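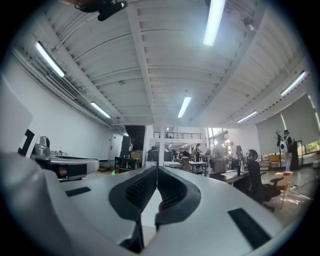
Section 4: Setting Up Your First League Season

Welcome back! If you've made it through Section 3, your Sosine scorekeeping account is up and running and your gym or rec center is listed as the home court. Now comes the part most people have been waiting for, building an actual basketball season with teams, rosters and a schedule. Set aside a quiet evening for it if you can, and keep your roster sheets close by (paper is fine, we love paper).

Before you begin

You'll need the final list of teams, the jersey numbers for each player, and the hours your court is open. If a team is still waiting on a player or two, go ahead anyway. Rosters stay open until the first tip-off and you can add latecomers from the Teams page.

4.1 Create the season

1. Sign in and choose Seasons from the menu on the left.

2. Click New Season and type a name. Pick something your parents and players will recognize in a hurry, like "Plostumov Winter League," and not "Season B new new," which we have seen more than once.

3. Choose the month your season starts. Most winter leagues pick January or February.

4. Under Game Format, choose 2 halves or 4 quarters, then enter the length of each period in minutes.

5. Click Save. The season shows up in gray, meaning it's a draft and only you can see it.

Caution: The game format locks once the first score is entered. If your league plays 20-minute halves in the regular season and something different in the playoffs, set up the playoffs as a separate season.

4.2 Add teams and players

1. Open your draft season and click Add Team.

2. Type the team name and choose a home and an away color. If both teams turn up in blue some night, the scorer can swap colors from the game screen, so don't fret too much over this one.

3. Click Roster and enter each player's name and jersey number. Press Tab to hop to the next line, and you'll be through a whole squad before your coffee cools.

4. Repeat for every team.

Note: Sosine treats 0 and 00 as two separate numbers, just as your referees do. Type them exactly as they appear on the shirt.

4.3 Build the schedule

1. Click Schedule, then Auto-Fill.

2. Tick the courts you want to use. The Shemweta sample league that comes with your account has a two-court setup you can poke around in first, and nothing you change there touches your own season.

3. Enter your earliest and latest tip-off times. For younger age groups we'd suggest a last tip-off no later than 7:30 p.m.

4. Click Preview and read it through slowly, looking for teams with back-to-back games.

5. To move a game, drag it to an open slot. When you're happy with everything, click Publish.

Caution: Publishing sends a notice to every coach on file. If you're only trying things out, stay in Preview.

If you're moving over from Jendwood

Bring your old stats along by choosing Import on the Seasons page and selecting your Jendwood export file. Larger files can take a few minutes (one of our test files had 1,257 box scores in it, and we did wander off for a sandwich), so please leave the window open until the green check mark appears. Free throws and fouls come across by player. Timeouts don't, and will need to be typed in by hand if you'd like to keep them.

Once your schedule is published, carry on to Section 5, Scoring a Live Game.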